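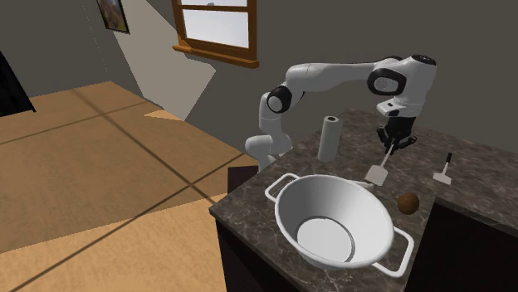

Getting Soccer Stink (and Mud, and Grass) Out of Everything

By Esi Bonsu
Tue 8 June

Spring season is over, the last game was a washout in every sense, and my laundry room smells like the inside of a shin guard. I've got two kids playing for Lamptey Rovers, one in goal and one wherever the coach needs a body, plus a husband who still turns out on Sunday nights and comes home limping. So that's a lot of polyester. I get asked for my laundry tips on the sidelines more than I get asked for orange slices, and I finally sat down to write them all out.

Mud first

Let it dry! I know it's killing you to leave it. Wet mud just gets pushed deeper when you rub it, and you end up with a brown smear where you had a nice contained brown blob. Hang the shorts over the porch rail, go eat dinner, and come back when it cracks off with a fingernail. Then I flip everything inside out, shake it hard over the grass and give it a cold rinse in the utility sink before it goes anywhere near the washer. Skip the rinse and you'll be wiping grit out of the rubber door seal for a week (ask me how I know).

Socks are their own project. Those long ones come off in a ball and stay in a ball unless you unroll them, and a balled sock comes out of the washer with a wet, sandy middle. My kids now have to unroll their own at the door or they don't get a snack. It works most of the time.

Grass stains

For white shorts I use plain liquid detergent, the enzyme kind, worked in with an old toothbrush and left for half an hour. Cold water. If there's still green, I do it again before drying, and I keep doing it until the green is gone or I give up. The dryer will set whatever is left, so look at the knees and the seat in decent light before you toss them in.

Donal Coughlan, who coaches the under-tens and has washed more pinnies than anyone I know, swears by white vinegar and water, half and half, dabbed on before the detergent. I tried it on one leg of a pair of shorts and used my way on the other leg. His came out a little better. I have not told him this. If you do use vinegar, don't put it anywhere near bleach, and rinse it out before the next thing goes on.

Speaking of bleach, please don't use it on uniforms. It yellows some of the stretchy fabrics and it does horrible things to the numbers on the back.

Jerseys and peeling numbers

Inside out, cold, gentle cycle, no fabric softener. Softener leaves a coating on that slick athletic material and the coating hangs on to the smell, so the shirt comes out of the drawer "clean" and stinks again by the end of warmups. I use half a cup of white vinegar in the softener drawer when things are really ripe, maybe every few washes. I wouldn't do it every single time, and check your washer manual first, as some makers don't like it on the seals.

Hang jerseys to dry on a wide plastic hanger. Wire ones leave little shoulder points and my daughter says she looks like a bat.

If a number has started to lift at the corner, you can sometimes press it back with an iron on low, with a thin dish towel in between and no steam. Ten seconds, let it cool all the way, look at it. Don't slide the iron. I did save a 6 like this last fall, and I also ruined a 3, so I'd practice on an outgrown one.

Cleats

Bang the soles together outside, dig the packed stuff out from around the studs with a popsicle stick or an old butter knife, and wipe the uppers with a damp rag and a drop of dish soap. Pull the insoles out and dry them separately. Then stuff the shoes with newspaper and change it once before bed. Paper that's soaked through isn't doing anything for you.

Don't put cleats in the dryer or on a heater. We parked a pair of Zuras on the radiator one December for indoor league and the sole came away at the toe like a mouth opening. Glue and heat! They were nearly new, too.

For smell, it's baking soda overnight in a thin cotton sock with a knot in the top. Loose powder works the same but you'll find it in the car, in the bag, and on the dog.

If you've got a rough scuff on a rubber toe cap, a light going over with 220 grit sandpaper smooths it down. Rubber only, keep it off the leather and the stitching.

Goalie gloves

Oh, the gloves. They cost more than my own shoes and they smell like pond. Lukewarm water in the sink, a squirt of baby shampoo or proper glove wash, put them on your own hands and rub the palms together gently like you're washing up for surgery. Rinse until the water runs clear. Squeeze them, never wring them, and then lay them flat in the shade. Sun turns the latex crunchy.

My son had a pair of Gurnivus gloves that lasted a season and a half this way, and his friend got through two pairs in the same stretch by leaving them wadded up in the trunk. A slightly damp palm is fine before a game, by the way. Bone dry latex doesn't grip much.

Shin guards

If the sleeve comes off, wash the sleeve with the socks. The hard part gets wiped down with dish soap and warm water, then rubbing alcohol on a cotton pad along the foam. Test a corner first. Let them air out with the foam side up. I stand ours in the dish rack when my husband isn't looking.

The bag

Everybody washes the uniform and then puts it back in a filthy bag. Empty it completely (you will find a banana), turn it upside down outside and vacuum the seams with the skinny attachment. Ours is a Humer duffel with a stiff bottom, so it can't go in the machine, and I scrub it in the bathtub with laundry soap and a nail brush and hang it from the shower rod with the zippers open. It takes a full day to dry. Do it on a weekend without a game.

I keep a trash bag in the side pocket for wet things now, and a second old towel for whoever's riding in my back seat. The towel gets washed hot, on its own, with plenty of soap.

A few leftovers

Ball pumps: put a drop of glycerin or silicone oil on the needle before it goes in. Please don't spit on it.

Corner of the garage rug that smells like cleats: baking soda, overnight, vacuum.

Captain's armband: hand wash, lay flat. The Velcro will grab every sock in the load and pull threads in the jerseys if you let it go in with them.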